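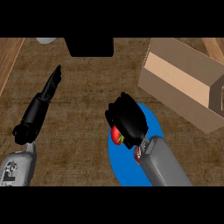

Every spring I get asked when the kitchen will start cleaning itself, and every spring I say not yet. My sister-in-law wants a date. I tell her to keep buying dish soap. The people who build these things keep sending me simulations, and the simulations are getting good, I'll grant that. A gripper holds a small red fruit over a blue plate, a second arm hovers with its fingers shut, and there is an open cardboard box off to the side. Fine. But a rendered tomato, or strawberry, or whatever it is meant to be, has never rolled under a stove.

Jamila Siddiqui, who ran the packing line at Wallthorpe for 14 years, puts it better than I can. "Show me the tray after lunch," she told me. She means the tray with gravy on it, and a fork stuck to a napkin, and somebody's keys. Her line tried an arm last September. It did one carton size well. When the supplier changed the tape, two people had to stand next to it for 30 shifts — the same two people it was supposed to free up.

I don't think the engineers are lying. Nelu Toma at Starnora answers every rude email I send him, and he says putting things on plates is how you learn to put things anywhere. Maybe so. A toddler starts there too. We don't rent toddlers out by the month, though, and I've now read 7 brochures that promise to do exactly that with a machine.

My own test is dull. Let one of them clear my table after Sunday dinner, with the lights as bad as they are and the dog where the dog is. Give it 10 tries. If the glasses survive, I'll write a different column. Until then I'm loading the dishwasher myself, and I'm doing it wrong, according to my husband.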